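Folding the green coverall

2022-10-27

I bought my coverall in July, when I started to help with the painting at Himstead. Before that I never owned such a piece of clothing, and I did not know how annoying it is to fold. A shirt is easy. Trousers are easy. When both are sewn together, you have one very long thing with four ends, and it does not want to become a rectangle.

For the first weeks I kept it on a hook behind the door. Then the hook came out of the wall, so now it must go in the drawer with the sweaters.

I do it on the bed, because my table is only 80 cm long. First I lay the coverall flat with the legs straight. After that I bring the upper body down over the legs, and I put the sleeves along the side. The dark seams are a good help for me, they show if the legs are lying crooked.
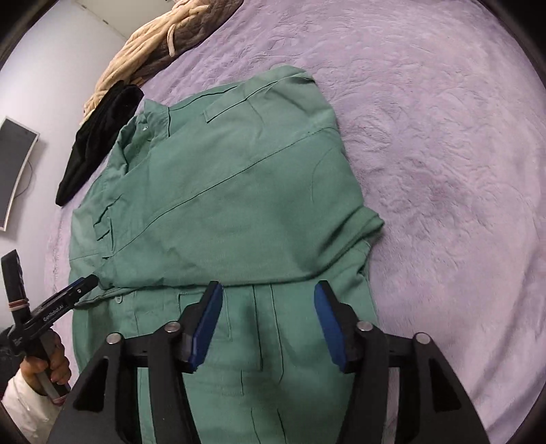
Upper part over the legs. The cuff still needs some attention.

At this point I press it with my hands, from the collar down. I used to iron it too, but I gave up. The wrinkles come back and for painting it makes no difference.

Then comes the part I had to practice: making it small without losing the sleeves. If I hurry, one of them slides out and I have to begin again. I try to keep the collar on top, so I can find it quickly in the drawer. It takes me 10 minutes when I also do the sweaters. My neighbor at Mok street says she only rolls hers, and maybe I will try this way also.
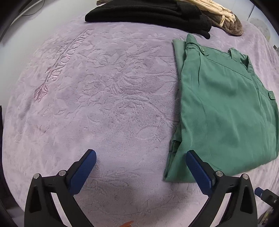
Folded green bundle with the collar up, on the lavender blanket.

The lower corner is never as neat as the top. I wash the coverall at 100 °F with a little soap, and I close the buttons before. Next time I want to write about the blankets, they take more space than all my clothes together.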